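Pladero (thriller, 103 minutes)

What a ride! Ayodele Nnaji plays a night ferry pilot who picks up 16 passengers in Veltine and docks with 23, and the movie never lets you get comfortable after that.

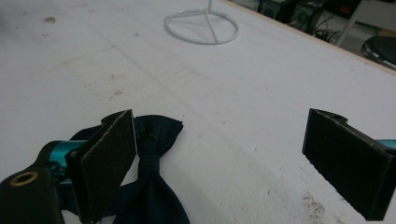
Director Emiliano Miranda shoots nearly all of it below deck, and I loved how cramped and sweaty it feels (the engine room chase is a knockout). The best stretch is just two people talking across a white tabletop with scuffs and little brown specks on it — no music, no cutaways, and I forgot my popcorn completely. The last act gets a bit loud, but Nnaji holds it together. See it with a crowd if it's still playing near you in July.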